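Notebook, September, sim grasp set
Robel Hailu

Started 9:40. Goal for the day was to finish the goblet batch for Gandar and get it into a state where Mirari can train on it tonight.

Batch settings
Same table and wall as before. Light position drawn at random per episode, shadows on. Goblet pose drawn at random, upright only. Wrist view saved at every step, plus joint positions and gripper width. Language label is "pick up the goblet" for all of them. We should vary that later.

Ran 304 episodes with the scripted grasp. 83 were rejected by the lift check. I replayed a handful of the rejects and most had the fingers closing too high on the bowl, so the goblet tips toward the palm. A few were the planner timing out before contact. Those should be logged under a separate code. At the moment both go down as "fail" and I had to sort them by episode length.

The grasp height I want is the lower half of the bowl, one finger on each side, foot clear of both.

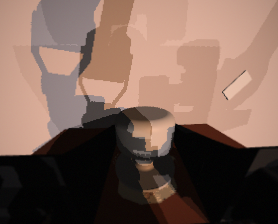 Shadows
Shadow edges on the wall and on the bowl come out in stair steps. The shadow map is set too low. Žukauskas says leave it, the policy has to cope with worse than that. My worry is that every episode has the same kind of blocky edge and the model learns it. Compromise: keep this batch as is, rerun 79 of the good seeds with the map size doubled, and compare validation loss. Left that going on Galon at 2:15.

Also the foot gets very dark when the arm blocks the light. Might raise the ambient term a little. Not touching it until the comparison is done.

To do
Split the fail code into "slip" and "timeout"
Write 5 more phrasings for the label
Check that gripper width is saved in meters. The old mug batch had it in millimeters
Ask Žukauskas where the tipped-over goblet poses went

4:50, rerun still going. Disk on Galon is getting full, so I moved the old mug batch off it.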